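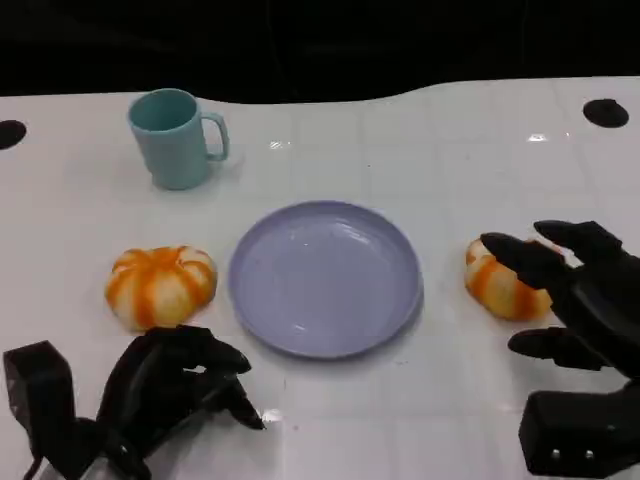

Bestberg Tea Swap: Frequently Asked Questions

What is the tea swap?

It's a mail exchange for people who love loose leaf tea and have way more of it than they can drink! You send a small box of samples to one member and get a box from somebody else. We run a round every spring and another every October, and the boxes go all over the country.

Do I need to know a lot about tea?

Not at all. Plenty of members joined when the only thing in their cupboard was supermarket breakfast tea. If you can boil water and write a label, you're in. The fun part is getting a little packet of something you would never have picked for yourself (smoked black tea was that for me, and now I buy it by the pound).

How much tea do I send?

Each box needs at least 4 different teas, with enough of each for two good pots. You can send more if you like. Please don't send only one kind split into several bags, even if it's your very favorite.

Can I send tea bags?

Yes, as long as they're wrapped one by one. Bags that sit loose next to a strong mint or a spiced chai will taste like mint or chai by the time they arrive.

What should I put on the labels?

The name of the tea, the kind (black, green, oolong, white, herbal), the month you opened it, and how you like to brew it. List every ingredient in a blend. Some members have nut or flower allergies and we take that seriously.

What about homemade blends?

We love them! Dried apple and ginger, rose and black tea, toasted rice with whatever green you have around, all welcome. Make sure everything in the mix is fully dry before you pack it, and write "homemade" on the label so your partner knows.

My green tea always comes out bitter. What am I doing wrong?

Your water is probably too hot. Try 175 degrees Fahrenheit and two minutes, then taste it and go from there. If you don't have a thermometer, let the kettle sit with the lid off for a few minutes before you pour. It makes such a difference, and I'm still a little sad about all the nice sencha I ruined before I learned this.

Can I use the leaves more than once?

Please do! Oolong especially. The second cup is often the best one, and some rolled oolongs will give you five or six. Add a bit more time with each steep. Most black teas are pretty much done after the first pot.

How do I store what I get?

Somewhere dark, dry and away from the stove. Tins are great, and so are jars if they live in a closed cupboard. Skip the fridge, where tea picks up smells fast.

How do you match people?

By hand, with the form you fill out when you sign up. We look at what you like, what you can't have, and whether you want caffeine. The Laron list is for herbal only, and the Plutar list is for people who'll try anything. You can be on both, but then you're sending two boxes.

How many members are there?

We had 438 on the list at the last update, and 40 of them have been swapping since the very first round.

When does my box have to go out?

Within 21 days of getting your match. If life gets in the way, write to us and we'll sort something out with your partner.

What if my box never shows up?

Check the tracking number first, then send us a note through the contact form. If it's really lost, we'll put together a replacement from the spare shelf.

Does it cost anything?

Only the tea and the postage. There's no fee to join.

Can I swap with someone outside the country?

Not yet. Customs rules for dried plants differ a lot from place to place, and we're still reading up on them.

Page last updated 03/03/2019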